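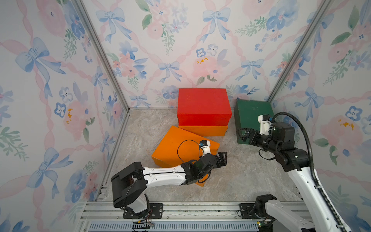 The first painted box Sharon Mfinanga ever sold was meant to hold fishing lures. The buyer took it home, decided it was too nice for the garage, and put tea towels in it. Mfinanga has been painting boxes in Celtthorpe for six years now, and she says most of them end up holding something other than what they were ordered for.

She buys them bare. A supplier called Olteanu ships her plain boxes with lids, 400 at a time, and she sands, primes and paints them in a converted dairy behind the main street. The shop name, Drirora, came with the building. It was already lettered over the door and she didn't want to pay to have it scraped off.

There are only a few colors. Red and orange sell all year. Dark green picks up before the holidays and drops off by February. She tried a gray once and still has most of it.

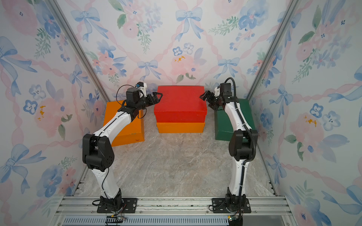 Color is where most people get stuck, Mfinanga says, especially when the room already has a busy pattern. Customers come in with a scrap of wallpaper and ask for a box to match it. She usually talks them out of it. Against a watercolor paper with pale blue bows and pink roses, a pink box gets lost and a blue one looks like a near miss. A bright red box on top of an orange one holds its own, and a dark green one set off to the side picks up the leaves in the paper without copying them. She would keep the floor quiet, too, something in a gray-beige marble pattern or a plain mat.

Stacking takes a little care. Put the larger box on the bottom if the sizes differ, and line up the edges before you let go. Two high is fine on a closet floor. Three high is asking for trouble in a house with a dog. If a box gets opened every day it belongs on top or by itself, and the ones with winter hats and tax papers can go underneath.

Paint matters less than people expect. Mfinanga uses Fivton, a water-based paint in a matte finish, two coats on the sides and three on the lid.
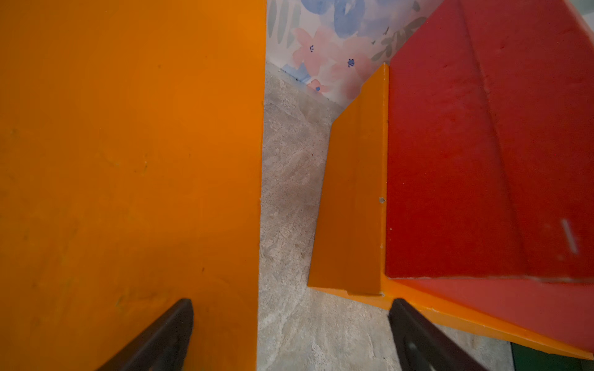

Matte shows scuffs sooner than gloss does, and she gets letters about that. Her answer is to wipe the box with a damp cloth and leave it alone for a week. Many of the marks that bother people on the first day are just dust and hand grease. The ones that stay can be touched up with a small brush, working from the middle of the mark outward. Save a little paint in a jar with the color name on the lid. She has had customers drive an hour with a chipped box on the back seat because they couldn't remember which orange it was.

Edges go first. Corners get knocked against door frames and the paint comes off down to bare wood. Sand the spot lightly, prime it, and let it dry overnight before painting. Skipping the primer is the usual mistake, and the patch will lift again the first time the box is dragged across a floor.
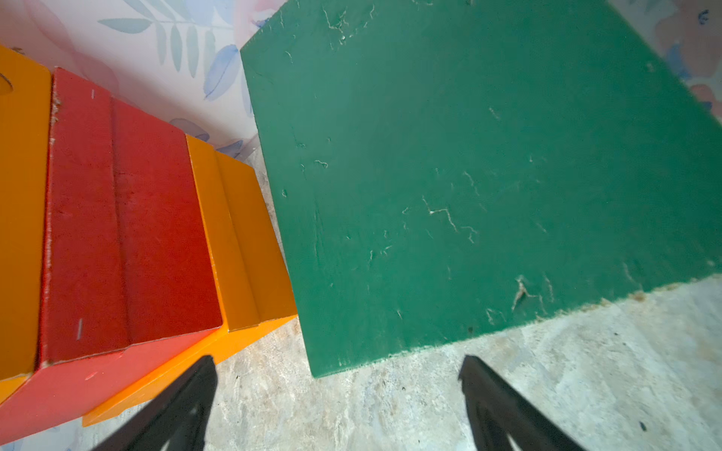
Scratches and chips show up pale on dark green paint. Lighter colors are more forgiving.

Some owners don't touch up at all. Mfinanga's own kitchen has a green box she painted in her first month, and she has never put a brush to it since. It holds batteries, string and the manual for a stove she no longer has.

Last year the shop sold 895 boxes, and 407 of those were red. She plans to order more red for the spring and has no plans for another gray.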